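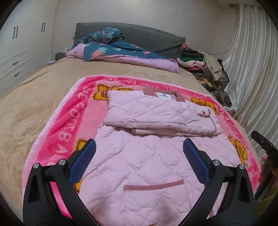 Dennis Crabtree objected to the wording of the last minutes, saying that he had never agreed to fold quilted jackets in thirds, only to try it, and that the fold he had agreed to was sleeves across the body first and everything else afterwards. The correction was accepted. Item 4 of the September minutes will read "to be tried" in place of "agreed". With that change the minutes were approved.

Norier Garment Store – Folding and Packing Group
Minutes of the meeting held in the upper sorting room, 2.15 pm

Present: Chair, Dennis Crabtree (folding), Intake, Packing, Dispatch, Stock Records (minutes)
Apologies: Laundry. A written note had been sent and was read under item 3.

1. Matters arising

1.1 Shelf depth. The shelves in bay C have been measured again. The usable depth is 43 cm, as Packing had said, and the drawing on the wall is wrong. Stock Records to replace the drawing.

1.2 Labels for the lower bins. Done.

1.3 Spare lids for the Ganinetti boxes. Still not received. Dispatch has asked twice and will ask again. In the meantime boxes without lids are to go on the bottom shelf only, with a cotton sheet over the contents.

2. Quilted outerwear

2.1 Stock Records reported 1,536 quilted pieces in store across all sizes. Of these, 101 were set aside at the last check for flattened filling or a hard crease across the front. Most of the creases ran across the body at pocket height. Intake thought this pointed to the fold line. Packing thought it pointed to weight from above. Both may be true, and the records do not show which shelf each piece came from.

2.2 Folding method. The group went through the method as it stands and amended it. The text for flat folding of a collared quilted jacket is now:

a) Lay the jacket flat, front up, on a soft surface. A blanket over a padded cover is suitable. A bare table is allowed if it is clean, but the work tends to slide.
b) Close all fastenings, including any tabs at the cuff or hem.
c) Smooth the body from the collar down with the flat of the hand. Do not pull on the stitching.
d) Bring the sleeves across the body, one over the other. Let the quilting bulk up where it wants to; do not press it down.
e) Open the collar points out to either side, so that the neck label can be read without lifting anything.
f) Fold the hem up to meet the sleeves. Keep the fold clear of the pocket edge.
g) Turn once more only if the shelf requires it.

2.3 Step (d) took up most of the discussion. Packing prefers the sleeves folded back on themselves down each side, which gives a narrower parcel. Dennis Crabtree said the narrower parcel was also a taller one and would not stand in a stack. Dispatch had no view on height but wanted the result to be the same each time – mixed folds are what cause boxes to be repacked. It was decided to keep the sleeves across the body for all adult and child sizes. Infant pieces are left to the person folding.

2.4 Step (f). Intake asked how a folder is meant to keep clear of the pocket edge when the pocket is bound in a contrasting trim that runs almost the full width. The binding is stiffer than the quilting around it and takes a crease badly. Agreed that the fold should go below the binding, even if the hem then stops short of the sleeves. The words "to meet" in step (f) are to become "towards".

2.5 Diamond quilting. There was a short exchange on whether large diamonds should be treated separately from narrow channels. Large diamonds hold more filling between seams and recover more slowly after folding. No change to the method, but Stock Records will add a column for stitch pattern to the intake sheet.

2.6 Snap tabs. Intake has found tabs torn at the base where the snap had been left done up and the sleeve then pulled flat from the cuff. Step (c) already covers smoothing by hand. A line will be added under step (b): "Do not pull the sleeve by its tab."

3. Surfaces

3.1 The note from Laundry was read. It asked that light-coloured garments no longer be folded on the dark felt, as fibres were being found in the seams. It also asked that loose covers be washed every second week. Both points were accepted.

3.2 Suitable covers. Plush, fleece and brushed cotton were compared. Plush holds a garment still, but a pile that sheds will leave fluff on quilting. Fleece is easier to wash. Brushed cotton is the cheapest and slides the most. The group was content with a fleece or similar blanket over whatever padding is to hand.

3.3 Patterned covers. Packing asked whether covers with lettering or pictures should be withdrawn, as small marks on a garment are harder to pick out against a busy ground. Dennis Crabtree said marks should be looked for at intake, on the white table, and that the cover used for folding made no difference. Intake agreed in part but asked that pale trims be checked twice. Patterned covers may stay in use for folding. They may not be used for inspection.

3.4 Cover washed with colour catcher sheets: result inconclusive, to be repeated.

4. Parsa storage bags

4.1 Packing has tried the Parsa bags on a small batch. They close well and the clear panel is wide enough for the neck label when the collar is laid open. The zip pull catches on knitted items. For quilted pieces no catching was found.

4.2 Air should not be pressed out of the bags. Two folders had been doing this to save room. The chair asked for a written line on the matter and Packing supplied one: "Close the bag over the garment as it lies. Do not kneel on it."

4.3 Order for further bags deferred until the shelf plan for bay C is settled.

5. Bay C shelf plan

5.1 With a usable depth of 43 cm, a jacket folded to step (f) will lie front to back without overhang in the smaller sizes. The larger sizes need step (g). It was agreed to put the larger sizes in bay D, where the shelves are deeper, and so avoid the extra turn.

5.2 Stack height. Not more than 2 quilted pieces in a stack. Dispatch noted that this would fill bay C before the whole of the stock was in. The overflow is to go to the Ziltberg room once it has been swept and the window blind repaired. Dispatch to arrange.

5.3 Collars to face the aisle.

6. Intake sheet

6.1 Besides the stitch pattern column, Intake asked for a separate box for trim colour. Browns and mauves are being entered under five or six names and cannot be searched. A short list of colour words will be drawn up and pinned over the white table. "Dusty" is to be dropped as an entry on its own.

6.2 Neck labels that cannot be read are to be entered as "label present, not legible". They are not to be guessed from the cut of the garment.

7. Any other business

7.1 The steamer is leaking again at the hose joint.

7.2 Dispatch asked for the tape to be put back on its hook.

Actions
Stock Records – correct September item 4; replace bay C drawing; add stitch pattern column; issue amended folding text.
Dispatch – box lids; sweep of Ziltberg room and blind repair.
Intake – list of colour words; second check of pale trims.
Packing – notice on closing bags; move larger sizes to bay D.
Dennis Crabtree – fold one jacket in each size to the amended text and leave them out in the sorting room.

The meeting closed at 3.40 pm. Next meeting in the same room, after the bay D move.

Home | Minutes | Folding notes | Shelf plans | Forms
Norier Garment Store – contact the stock office – © Norier – Back to top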